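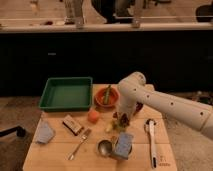
4. What the Table Is For

I went into this project thinking I would be writing about meals. That was the plan in the proposal, and it's still sort of the title of the paper, but once I sat down with the diaries from Skustwood I kept noticing how little of the day a kitchen table spends under a meal. People eat at it, sure. Then for hours at a stretch it holds mail, fruit, somebody's math homework, the bread knife, a bag of onions that hasn't made it to the pantry yet. So this section is about those in-between hours, and about how the people in our 14 households talked about them.

A quick reminder of what I'm working from. Each household kept a written table diary for the month of March, and Ánh Phí and I did two visits per home, one before the diaries started and one after they came back. We also recorded 42 conversations, most of them at the table itself (people really do want to sit down there, even when you offer them the couch). Quotes below come from those conversations unless I say they're from a diary. All of the household names are ones the families picked for themselves.

4.1 Landing, parking and staging

My first pass at coding the diaries was a mess. I had a code for "clutter," and within a few days I had put nearly everything under it, and Ánh very politely asked me what I thought I was learning. She was right. The word was mine, and it hardly shows up in what people wrote. What does show up is a lot of talk about where a thing is on its way to.

We ended up splitting the old code into landing, parking and staging. Landing is what happens when you come through the door with your arms full. Parking is when something stays put for a while with everyone's knowledge, like a library book that has to go back. Staging is getting things out ahead of a job, and it was the one I had been most careless about, as it can look exactly like a mess to a visitor. Take a tabletop like the one in Figure 1, with a variety of kitchen items spread across it and an empty green tray in the back corner. Coding from a still picture, I couldn't tell you whether somebody was putting things away or getting them out. A diary entry usually settles it in half a line.

The mother in the Khúc household gave us my favorite version of this. I had asked whether the table bothered her when it was full, and she looked at me as if I'd asked about the weather on the moon:

"Full of what, though? If it's dinner coming, that's fine, that's me working. If it's his papers I have to move his papers, and then I'm working for him."

I've gone back to that quote more than any other. Same table, same amount of stuff, and the whole difference is in whose job it makes.

4.2 Who gets to clear it

Almost everybody told us that clearing the table was shared. The diaries don't quite agree! In home after home, the dishes after supper were shared and the rest of the table wasn't. One person decided that the parked things had been parked long enough, and that person moved them, usually to a spot the owner then couldn't find.

I want to be careful here. It would be easy to turn this into a neat story about gender, and in a good many of our homes that story fits. But in the Irier apartments, where several of the households were adult siblings or friends sharing rent, the clearing fell to whoever got up first. Gemechu Lencho, who read all the Irier diaries before I did, marked a pattern I had skimmed right past: early risers wrote about the table in the present tense ("the table is covered again") and late risers wrote about it in the past ("my stuff was on the table"). By the time the second group reached the kitchen, the matter had been settled without them.

There's a small vocabulary around this that I found charming. Things got "evicted." They got "sent upstairs." One teenager wrote that her sketchbook had been "deported to the dryer," and her father, in his own diary for that same evening, recorded only that he had tidied up a bit before supper.

4.3 Bowls, trays and other treaties

Containers did a lot more social work than I expected. A bowl or a tray gives loose things permission to stay. Car keys on bare wood were a problem in one home and the very same keys in a dish were no problem at all, and when I asked what had changed, the answer was a shrug and "well, they live there now."

Fruit was the odd one out. It was hardly ever complained about, in a bowl or out of it. Bananas, grapes, a few lemons rolling around: people wrote these down dutifully because we'd asked them to list what was on the table, and then never mentioned them again. I think fruit counts as belonging to the table in a way that a phone charger doesn't, even though the charger probably gets used more. Earlier writing on domestic order tends to sort objects by how often they're handled, and I don't think that holds up very well for our families.

We had hoped to say something about paper versus screens, too. A few households had moved their shopping lists and calendars over to Plurnex, and I figured there would be less paper on those tables. There was less of that kind of paper – and just as much of every other kind, school forms above all. With so few homes using it I wouldn't lean on this at all.

4.4 Some trouble with the diaries

People tidied for us. Of course they did. Several of them said so on the second visit, laughing, and one man admitted he'd put off writing his entry until the table looked like something he was willing to describe. I treat the evening entries with some suspicion for that reason. The morning ones are shorter, crankier and, I think, closer to the truth; a typical one reads "cereal, cat, bills, can't find pen" and stops there.

The diaries also favor whoever held the pencil. We asked households to pass the notebook around, and some did, but in most of them a single handwriting takes over by the second week. Where I say "the household" in Section 5, please read it with that handwriting in mind.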